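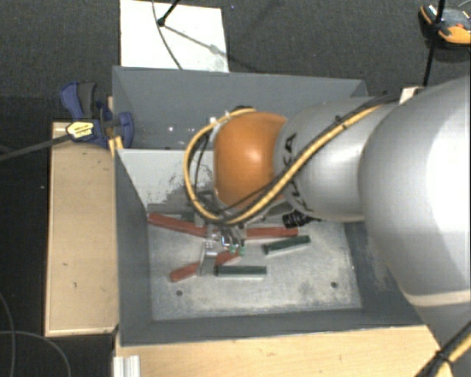 Fig. 1. KUKA arm with its orange joint cover, over a gray bin.

Race Engineering, Unit 2: Tires, Heat and the Art of Giving Up Grip

Read this before Friday. Last term 39 of you sat the quiz and a good many wrote that a wider tire grips better "because there is more of it." There is more to it than there is of it.

Grip and load. Put more load on a tire and it grips more, but by less each time. Double the load and you do not get double the grip. Engineers call this load sensitivity. Drivers call it understeer, usually over the radio, usually loudly.

In a corner, load moves from the inside tires to the outside ones. The outside tire gains some grip and the inside tire loses more than that, so the pair ends up worse off. A stiffer front anti-roll bar makes the front pair take a bigger share of the transfer, and the front gives up first. Soften it and the rear takes its turn at misbehaving.

Temperature. Rubber has a working range. Below it the tire slides and may grain, above it the tire goes greasy and may blister. Pressure climbs as the tire warms, which is why a cold setting means little until you know what the hot one will be.

Worked case. Widad Tarawneh's notes from the Cestar club test in June are on the shelf. Her driver, Phúc Từ, asked for more front grip, got it, and then asked for his rear grip back. Read as far as run 2 — after that the handwriting goes.

To hand in: one page on which end of the car you would soften first at Drudgate, and what you expect to lose by it. "Nothing" has been tried. Lộc Triệu has the spare copies.

M. Benavides, room 71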